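June, evening

Today I went to the open day at Trirum, in the old printing works behind Gosbridge station. I had registered two months ago and almost forgot it. The bus was late, so I missed the welcome speech and came in when the second group was already walking.

The room I liked best was the one with the kitchen things. On a big brown table, divided into squares with dark blue tape, they had put lemons, a cutting board, a pink bowl and a rack with small bottles. The arm is silver with light blue caps, larger than I imagined from the website.
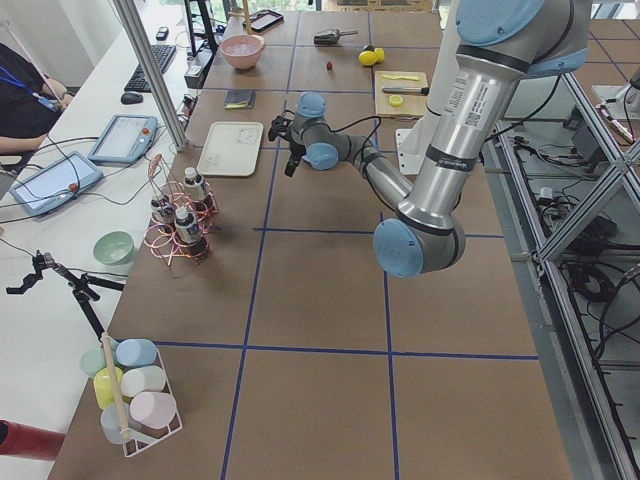 Trirum Manipulation Team, Hall 2

I asked the guide why there is tape. She said each square has a number in their program, and the objects are moved to new squares between the trials. They have done over 600 trials since winter. I wanted to ask also about the lemons, if they buy fresh ones, but a man from Busarwood was asking many questions about the price of the gripper and I became shy.

I was sitting beside Hường Tôn at the coffee. We studied together at Zarei and had not met for years. She is looking for work in this field and has taken 33 pages of notes. I have half a page.

I must write to the guide tomorrow and ask for the slides.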